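Went to the open day at Sarnero on Wednesday, up at their unit in Umthorpe. A few people asked what it was like, so I'll put it in a thread. It's longish.

First thing: it's a small place. One big room, a kitchen at the back, and a corridor where they'd put out tea and a tray of flapjacks. You signed in, got a sticker with your name on and were put in a group. I was in the half past ten group with Evie Nuttall from work, who had booked for both of us.

Our guide was Trudy Maihi. She runs the testing side. She spoke at a normal speed and didn't use slides, and I was grateful for both.

What they do there is teach robot arms to handle ordinary household and office things. Drawers, doors, lids, handles. Trudy said a factory arm can do the same weld all day because the part is always in the same spot. Put a drawer a hand's width to the left and it's a different job.

So most of the day at Sarnero is people setting things out on a table, running the arm, moving things a bit and running it again. They log every run. The count on the whiteboard by the door stood at 3,014 for the current set when we came in.

They aim for 50 runs a session at one table. After that whoever is running it swaps out and does something else. Trudy said people get careless with the resets if they go on longer, and a bad reset spoils the run more often than the arm does.
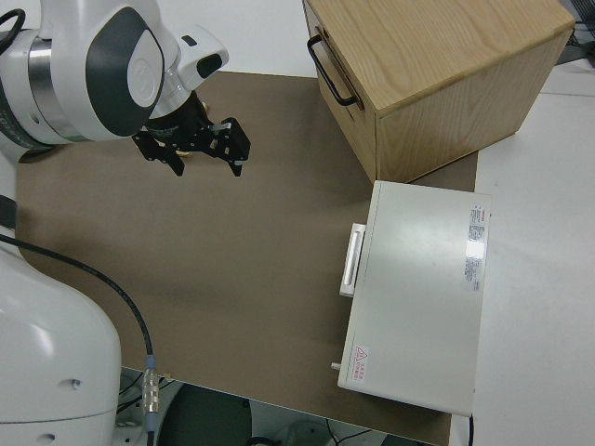
Handles were the theme for the morning. Trudy said they sound like one thing but they aren't. A bar that stands out from the front can be gripped from either side. A recessed pull needs a finger going in behind the lip at the right angle, and there's much less room to be wrong.

We watched a run of drawer pulls first. The arm comes in slower than I expected, stops short, then closes. It got the drawer open on the second go. On the first it closed too early and caught nothing, then backed off by itself and waited for the operator.

Someone in our group asked if it "knew" it had missed. Trudy said the gripper reports how far its fingers have closed, so if they close all the way there's nothing between them. That's all the knowing there is at that stage. Good question and a good plain answer.

Next they let 2 of us have a go at guiding the arm by hand. Evie went first. You hold it near the wrist and it goes where you push it, and it's recorded as you do it. She said it felt like steering a heavy shopping trolley, one with decent wheels.

I had the other turn. I was worse at it. I kept trying to turn my own wrist the way I would with a real drawer, and the arm doesn't bend where I bend. It took me four tries to get lined up with a handle, and Trudy said that was normal for a first go.

The software they use to go through the recordings is called Flindcombe. They wrote it themselves. You can scrub back and forth through a run and mark where the grip started and where it let go. Someone still has to mark each one by eye, and the target for this set is another 1,000 by the end of May.

I asked about jobs, since that's what my dad will want to know. Trudy said they've taken people on this year, mostly to run the tables, and you don't need a degree for it. You need to be tidy and not mind doing the same thing a lot. She didn't make any promises about what happens in ten years and I didn't push her.

There was meant to be a second talk from Avotiņš, who they work with on grippers, but their van was held up and it got moved to the afternoon. We had to get back by one so we missed it. If anyone here went to that session, I'd like to hear what they covered.

Practical bits if you're thinking of the next one - parking is on the road, not in the yard. Flat shoes. There's step-free access at the side door but you have to ring. Under-12s weren't allowed in the main room this time.

It's free but you do have to book. Evie has the sign-up link and I'll add it under this when she sends it over.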